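## 4. Does the stool belong to the desk?

The trade answer to this question is yes, and it is given so often that earlier writing on bedroom furniture has mostly let it pass.

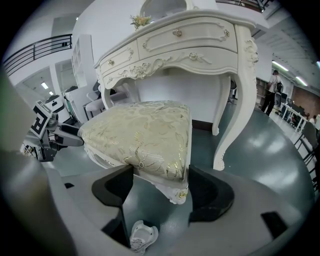
Sellers call the two pieces a set. Buyers repeat the word, and by the time a piece reaches the secondhand market the word has become a fact about it. We were less sure when we began, and we're less sure now. This section goes through the grounds on which a vanity stool is usually said to match its desk, and asks how much weight each can bear.

### 4.1 What "set" is taken to mean

We read 183 sale listings that offered a vanity desk and a stool together in the style sold as French provincial. All came from the Oston and Daly listing archives. Each was read by 2 readers working apart, who marked every phrase offered as a reason for calling the pieces a set. Where the readers disagreed, they talked it over, and if they still disagreed the phrase was left out.

Only 11 of the listings gave anything we would accept as evidence that the desk and stool had been made or first sold together. Evidence here means a maker's label on both pieces, a receipt, or a catalog page that shows both and names them. The rest relied on looks, or said nothing beyond the word itself.

A low figure doesn't show that the other pairs were mismatched. Labels fall off, and people don't keep receipts for bedroom furniture. What it does show is that the word is being used far more freely than the evidence allows. Gilmartin, in her unpublished notes on the Rurner catalogs, came close to saying the same thing and then drew back from it. She wrote that a pair which looks right "should be let be." That may be good advice for a dealer. It's no help to someone trying to work out how these rooms were put together.

### 4.2 Color

The first ground is color. A white desk and a white stool are taken to be a pair, and the more gold there is on each, the surer the claim becomes.

Figure 2 is a fair test, being about as easy a case as this ground will ever get. The frame of the stool is white, with small relief carvings picked out in pale gold low down. The desk is white as well, and the knobs on its drawer fronts are gold. A quick reader will say "set" and move on.

But white with touches of gold is the house color of the whole style. In our listings it was so common that it could hardly separate one maker from another, let alone one pair from another. If you took any white stool in the style and put it in front of any white desk in the style, the color would agree in most cases, and it would have agreed before anyone picked them out. A test that nearly everything passes is a weak test.

There is also the matter of repainting. White is the easiest finish to put on at home, and a desk and stool bought years apart can be brought into line in an afternoon. Several listings mentioned fresh paint as a selling point in one sentence and an original set in the next. We don't see how both can be leaned on at once. Paint that went on last spring can tell us about last spring.

Photographs make this worse. Two whites that differ plainly in a room can look the same in a picture, and two that match can look different if one piece sits closer to a window. We therefore gave no credit for a color match judged from a photograph, including our own figure.

### 4.3 Carving and molding

The second ground is ornament, and it deserves more patience. Carving takes work, and a maker who had paid for one pattern had some reason to use it twice. If the same leaf turned up on the stool and on the desk, cut in the same way, we would count that as real support.

The trouble is that sellers rarely point to the same leaf. They point to the fact that both pieces have leaves. In the Samel listings the usual phrase was "matching carved detail," and when our readers tried to find the match they often found two pieces that were each carved, in different ways, in different places.

Look again at the pair in Figure 2. The desk has a curved top edge and raised molding outlining its drawers. The stool has small relief carvings on its white frame. Both are ornate, and they sit comfortably in the same style. The knobs on the desk are shaped like roses, and the cloth on the seat has blossoms among its leaves and scrolls, so it is tempting to say that the flowers tie the two together.

We'd resist that. Flowers are everywhere in this style. To make anything of them, we would need to show that this blossom goes with that rose more closely than it goes with the roses on other desks, and we can't. The knob is a small molded or cut form on a drawer and the blossom is part of a pattern in cloth. They were very likely the work of different trades even if the pieces did leave one shop on the same day.

Knobs are poor witnesses in any case. They come off with a screwdriver. Rurner sold them by the card, and a household that lost one might well replace the lot. A full run of matching knobs could mean that a desk has been left alone, or that somebody has been careful with it since.

### 4.4 The seat cover

The third ground is the cushion, and it's the one on which we disagree most sharply with earlier accounts. Those accounts treat the cloth as the heart of the set. A brocade in cream and gold, such as the one in Figure 2, is said to carry the colors of the desk up onto the seat and so to prove that both were planned together.

It's a pleasant idea. It runs the argument the wrong way around. A person choosing cloth for a worn seat would naturally pick something that suited the desk, and cream with gold is what the shop would hand across the counter. Good agreement between cloth and desk is what we should expect from an original set. It is also what we should expect from a later cover chosen by someone with eyes. The cushion can't tell the two stories apart.

Condition is sometimes brought in to help. A worn cover is read as old and therefore original, and a bright one as new. Neither step is safe. Some of these stools were sat on every morning and some held a folded robe for years. The shimmer of a gold pattern depends a good deal on the light falling on it, too, and we would not date a cloth by it.

Turning the stool over would often settle the matter. Old tack holes, a second line of staples, or a strip of earlier cloth caught under the rail would each be worth more than any amount of talk about tone. In the listings we read, the underside was almost never shown. We find that hard to excuse in sellers who ask extra for a set.

### 4.5 Shape and fit

The last ground is fit, meaning the plain question of whether the stool goes where it is supposed to go. We think this is the strongest of the four and it is the one least often used.

A vanity stool has a job. It has to slide in far enough to clear the walking space, and come out far enough for a person to sit at the mirror or the desktop without knocking a knee. That puts limits on its height and its width. It puts fewer limits on its outline, which is why the outline varies so much. The seat in Figure 2 is rounded and roughly triangular, and we've seen no good account of why that shape should go with a desk whose top edge curves. The usual remark is that one curve answers another. Any curve can be said to answer any other if the writer is allowed to choose where to look.

Measurements would do better. A seat that clears the underside of the drawers by a finger's width is more telling than one that clears it by a hand, and a stool too tall to go under at all is telling in the other direction. Yet the listings gave the height of the desk far more often than the height of the stool. Where only one of the two is known, nothing can be said about fit, and we have said nothing.

Even a good fit has its limits. Makers worked to ordinary heights so that people could buy a seat from one shop and a desk from another. A stool that fits its desk closely may fit the next one along just as well.

### 4.6 What is left

Taken one at a time, none of these grounds supports the claim made for it. It might be answered that they add up, and that a pair agreeing in color, ornament, cloth and fit is more likely to be a true set than a pair agreeing only in color. We accept this up to a point. The grounds would add up properly if they were separate from each other, and they aren't. Someone putting a bedroom together in this style would aim at all of them together, whatever shop the pieces came from.

For the rest of the paper we use "pair" for a desk and stool that are shown or sold together, and keep "set" for those with a label, receipt or catalog page behind them. The pair in Figure 2 stays a pair. We have no reason to think its pieces came from different makers, and no reason that would satisfy us to think they came from the same one.

One weakness in our own method should be noted before Section 5. Both readers knew the purpose of the study, and a reader who doubts sets may be slow to see a match. We went back over the phrases that had been left out and found several that a more trusting reader would have kept. Putting them back would raise the number of stated reasons. It would not add a label or a receipt to any of the listings.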